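Printing on preshrunk cotton, small run

inkwell_17
Has anyone used Tresex for a short run? I need 385 shirts by May, one colour on the front. They quoted for 400 as a minimum.

Marl
Used them twice. Print was fine but the sizes came up small. Lestico blanks are better if you can supply your own.

Zdenka Golob
Disagree about the sizes. Mine matched their chart. Wash one before you order the lot.

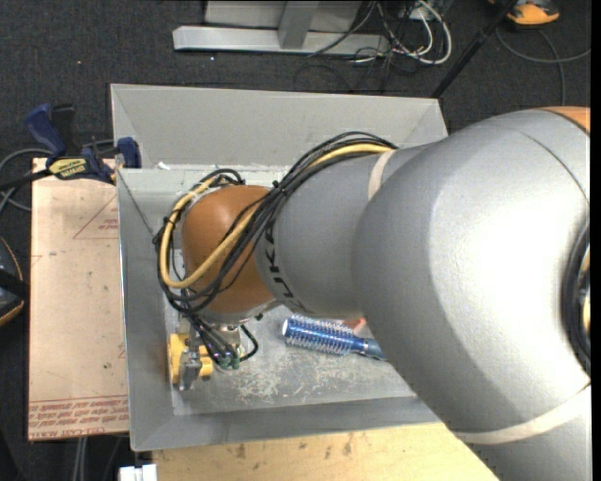 inkwell_17
The front print is a line drawing, 12 inches wide, and I'm worried about thin lines filling in. Marl, did yours have any fine detail? My lettering would run sideways down one edge, like the KUKA name on that grey arm, and the strokes are thin.

Marl
Small text, yes. It filled in on the dark shirts. Go up a weight.

Zdenka Golob
Or ask for a finer mesh. They did that for me at no charge.

Marl
They charged me — it was on the invoice as a new screen.

inkwell_17
I'll ask for it in writing, then. Test shirt ordered in navy, size medium.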